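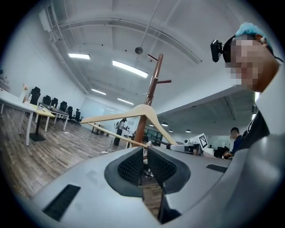 Residents would give far more winter clothing if they could drop it off after work, Hiba Abou Jaoude told the Rodadley council at its November meeting, and the present hours shut out anyone on a day shift.

Council has agreed to extend the hours of the Rurkunside clothing exchange for the colder months. The exchange will stay open until 7 pm on three evenings of each week, in addition to its current morning hours. The change will be reviewed in the spring.

According to the report presented at the meeting, the exchange received 3,139 garments over the past year. Coats and jackets were the items most often requested, and 528 households made at least one visit. Demand for children's snowsuits and boots was greater than supply in every month of the season.

Siham Azar, speaking for the exchange, said the longer hours would require a second sorting table and a proper rail for long coats, which are now folded into bins and come out creased. Council approved the purchase of both, together with 100 hangers, from the existing community services budget. No increase in the levy is proposed.

Donated clothing should be clean and in working order, with zippers and buttons intact. Coats may be left on their hangers. Pillows, mattresses and single shoes cannot be accepted. Items in need of minor repair may be placed in the marked bin beside the Bataineh Street entrance, where they will be set aside for the monthly mending evening.

Parking behind the building is limited to 15 minutes during drop-off hours. Residents who are unable to travel to the exchange may arrange a pickup through the municipal office.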